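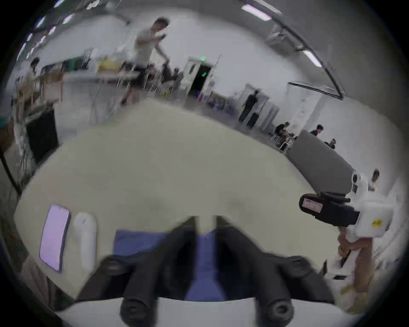
Taugt der Trakberg als großer Arbeitstisch für jeden Tag? Für 149 Euro schon, wenn man mit einer empfindlichen weißen Platte leben kann und beim Aufbau zu zweit ist.

Kurz vorab, weil ich wenig Zeit habe: selbst gekauft, über Catier bestellt, kein Testgerät. Steht seit 7 Wochen bei uns in der Halle und wird täglich benutzt. Sortieren, falten, packen, zwischendurch Kaffee. Vorher hatten wir einen alten Iwasaki, der war kleiner und grau und hat gewackelt wie verrückt.

Lieferung: 2 Pakete, Platte und Gestell getrennt. Das Gestell kam vormittags, die Platte erst am nächsten Tag. Karton an einer Ecke eingedrückt, Platte zum Glück heil. Die Ecken sind innen mit Pappe geschützt, könnte ruhig mehr sein.

Aufbau: geht. Anleitung ist nur Bilder, Schritt 5 und 6 sind vertauscht, zumindest bei unserem Exemplar. Erst Querstrebe, dann die Beine festziehen. Wer es andersrum macht, schraubt alles nochmal auf. Inbus liegt bei, ist aber weich, lieber eigenen nehmen. Platte alleine drehen würd ich lassen, die ist sperrig.

Die Platte selbst – der eigentliche Grund für den Kauf. Groß, weiß, ruhige Fläche. Man findet alles wieder. Handy liegt links, Flasche daneben, das blaue Tuch gefaltet in der Mitte, fertig. Auf dem grauen Iwasaki hab ich ständig irgendwas gesucht. Farbige Stoffe sieht man auf dem Weiß sofort, auch Fusseln und Fäden, beim Falten echt praktisch. Bei dunklen Sachen sieht man allerdings auch jeden Krümel, der runterfällt.

Jetzt das Aber. Weiß bleibt nicht von alleine weiß. Kaffeerand nach einer Stunde: geht noch weg. Kaffeerand über Nacht: Schatten, der erst nach mehrmaligem Wischen verschwindet. Kugelschreiber ging nur mit Spiritus ab. Jeansblau hatten wir an der Vorderkante, da lehnt sich halt jeder an. Ich wisch jetzt morgens und abends einmal drüber, feuchtes Tuch reicht, dann nachtrocknen, sonst Schlieren. Von Scheuermilch lasst die Finger, an einer Stelle ist die Platte seitdem stumpf. Selber schuld, stand sogar im Beileger.

Licht: Unter Leuchtstoffröhren ist so eine helle Fläche schon recht grell. Nachmittags um vier merk ich das in den Augen. Kollegen stört es null. Wer empfindlich ist, legt eine Unterlage drauf, die von Harkedbridge in hellgrau passt ganz gut, kostet aber extra und rutscht ein bischen.

Stabilität: gut. Kein Wackeln beim Abstützen, leichtes Schwingen, wenn jemand mit der Hüfte dagegen läuft. Nach zwei Wochen hab ich alle Schrauben nachgezogen, eine war merklich locker. Danach Ruhe. Die Stellfüße gleichen unseren schiefen Boden gerade so aus, viel mehr Gefälle dürfte es nicht sein.

Höhe ist so eine Sache. Fest, nicht verstellbar. Für mich beim Sitzen ok, im Stehen einen Tick zu niedrig. Nach längerem Falten meldet sich der Rücken. Hätte ich vorher messen sollen.

Kundendienst: einmal gebraucht, es fehlte eine Abdeckkappe. Mail geschrieben, Kappe kam nach vier Tagen, ohne Diskusion. Falsche Farbe, schwarz statt weiß. Hab sie trotzdem drangemacht.

Plus: viel Fläche, übersichtlich, steht fest, Preis.
Minus: Flecken, Anleitung, feste Höhe, dünner Kantenschutz im Karton.

Vier von fünf Sternen. Den zweiten für die Packecke bestell ich wohl im Juni, dann mit Unterlage.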